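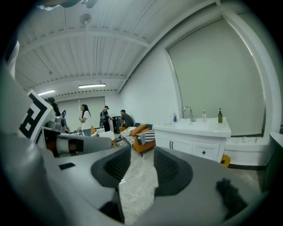
Thu 20 February

Soap cure and dish trial, Rarkthorpe workshop

Batch 15 came out of the moulds this morning. It had been in since Monday night, which is longer than I like, but the corners were still soft on the day I first tried. Cut with the wire, not the knife. The knife drags and leaves a ridge down one face that has to be planed off later.

Recipe as for batch 14 except the castor oil, which I dropped a little, and the water, which I dropped more. Lye from the new Mathur tub. Trace came quickly – much quicker than the last lot – and I only just had time to get the scent in. Oils and lye both at 40 when combined. Next time let them come down further before mixing.

Weights after cutting: the test bar is 351 g as one block, before splitting. Written on the rack card in pencil. Weigh again every week on the same scale, the small one, and zero it with the paper on.

Slight ash on the top face. Darius Ciobanu thinks it is the draught from the loading door and wants the rack moved to the back wall. I think it is more likely that I took the cover off too soon. We can settle it by doing both and changing one at a time. Rack stays put for this batch.

Dishes

The old question is whether a bar goes mushy because of the soap or because of what it sits on. Our softer recipes get blamed for things that are the dish's fault. A flat tray with no way out for the water will ruin a good bar.
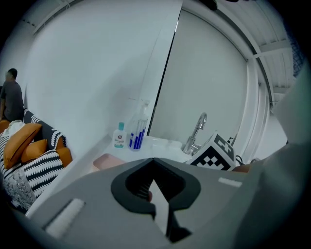
White countertop, pink dish towards the left-hand end.

Plan is to use bars from one batch, cut to the same weight, one to a dish, with the same handling for 10 days. Wet each bar morning and evening, lather for a slow count, put it back on the same side. Weigh at the end after a full day's drying. Not very scientific but better than arguing.

Things to sort out before starting:

Get a second Brustico dish, the ribbed sort. The one we have has a chip in the rim.

Ask Darius whether the Dustero drying mats are still in the store. If so, use one under the rack and leave the other out as a control.

Clean the basin with plain water only. Last time someone used a spray and the weights were useless. 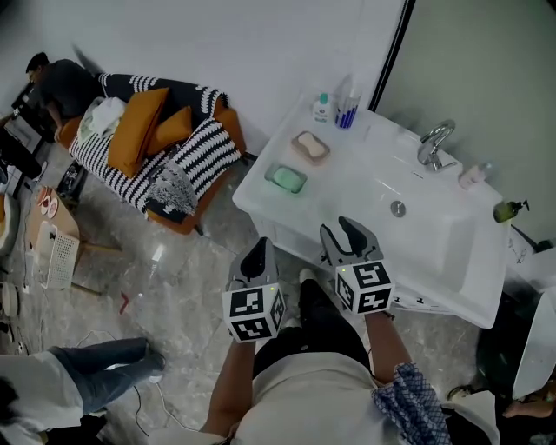

Labels

Pencil on masking tape, stuck under the dish. Ink runs. Batch number first, then the dish letter, then the starting weight.

Still to do: pH strip on an offcut from the end of the loaf, order more olive oil, sharpen the planer blade. Batch 16 can wait until the trace problem is looked at.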